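Tarville open day, robot demos: who went?
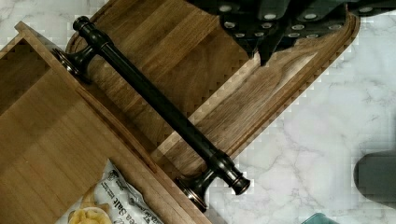

Is it worth going on the Sunday if you only care about the arms?

Go for the morning. The arm demos start when the doors open and the queue is short until lunch, but after that most of the floor is talks and stands.

gilly_b wrote:
I went with my brother. Parking is poor, so use the bus from the station. We were in by half nine and got straight to the kitchen bench, where the arm does drawers and lifting. The picture at the top is from there, with the crisps in the wooden drawer and the big board behind it on the marble. The staff member on that bench was happy to answer questions and didn't read from a script.

oldspanner wrote:
Went last May and thought the kitchen bench was the weakest part. It is slow. I stood there for one task and I could have made a cup of tea in the time. If you want to see something that earns its keep, go to the Brotum stand at the back, where they do palletising.

gilly_b wrote:
Palletising has been done for decades though. Bags are hard. They crumple and they don't sit the same way twice. I would sooner watch something slow that is difficult.

Tern12 wrote:
Does anyone know how many tries it gets? At the Aoki day they let it have 5 goes at each object and only told you about the good ones.

minttu_l wrote:
Minttu Laitinen here, I help run the bench at weekends. Every try is logged, good or bad. The sheet by the door had 3687 tries on it when we opened, and 1164 of those were with soft packaging. Soft packaging does worse than boxes and tins. You can ask for the sheet and we will show you.

oldspanner wrote:
Fair enough, I didn't see a sheet. It should be on the bench where people are standing, not by the door.

minttu_l wrote:
I agree and have asked for it to be moved.

Tern12 wrote:
Thanks. What does it do with round handles? I noticed that drawer has a bar on posts. Mine at home are all small knobs.

minttu_l wrote:
A long bar is easier because there is more of it to get hold of. We have knobs on a different unit. Ask for it, as it is kept under the table.

pwk wrote:
I would say skip it if you have small children. Mine were bored after 12 minutes and the café only had soup. The Gilia hall next door has things they can touch.

gilly_b wrote:
My nephew is seven and he stayed longer than I did. Depends on the child.

pwk wrote:
True. The soup was all right.

Tern12 wrote:
Going this Sunday then, morning bus. Is it cash or card on the door?

gilly_b wrote:
Card only. Bring a coat, they leave the big doors open.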